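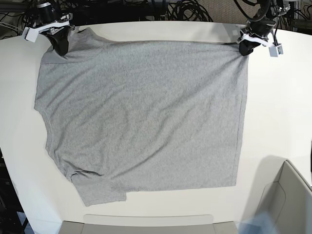 Gray tee, laid out flat, wrinkles and all.

Folding T-shirts: does anyone's method survive the drawer?

narneck_laundry
Posted in May, still valid. I own too many gray T-shirts and one narrow drawer. I've tried thirds, I've tried the roll, I've tried the thing where you pinch two spots and flip and feel like a magician until you look at the result. Flattening first seems to be the whole battle. How flat is flat enough?

savport60
Flat enough is whatever you can stand. I do 40 shirts in a batch once the pile gets embarrassing, and I smooth each one with two swipes of the forearm. Collar to hem, then out to the sides. Anything past that is ironing, and I didn't sign up for ironing.

hemline_grump
Two swipes on heather cotton gets you a nicely folded wrinkle. Pull it from the shoulders first, both corners at once, then lay it down. The diagonal ripples come from one side being tugged more than the other. You can chase those with your forearm until midnight.

savport60
I have chased them until midnight. They live there now.

carura_kate_not
Unpopular view: fold it off the edge of the table. Let the bottom half hang, bring the top over, and gravity does the part you're bad at.
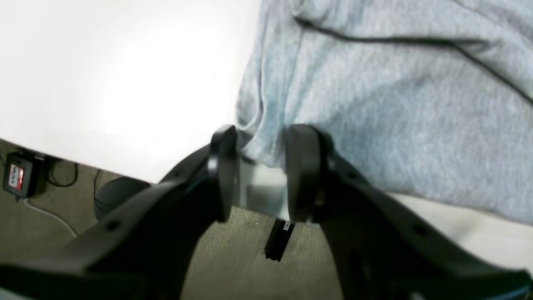 The catch is that you need a table with a clean edge and a floor you trust, and my carpet gives back more than it takes. But for thicker stuff, sweatshirt weight, I won't go back to doing it all on top. The thick ones bunch up in the middle when you push them and then you're folding a loaf.

hemline_grump
Gravity also stretches the neck. I've seen it.

carura_kate_not
For the four seconds it hangs there? Mine spend more time than that stretched over my head.

narneck_laundry
OK, tried both. Shoulder pull wins for tees, edge method wins for the one heavy sweatshirt. Drawer still doesn't close.

savport60
What are you folding on? I bought a Kanagaratnam folding board years ago and it's a very good tray.

narneck_laundry
Kitchen table. White top, shows every crumb, so at least it gets wiped.

hemline_grump
File them upright and get rid of 2. The drawer will close.

narneck_laundry
Which 2? They're all gray.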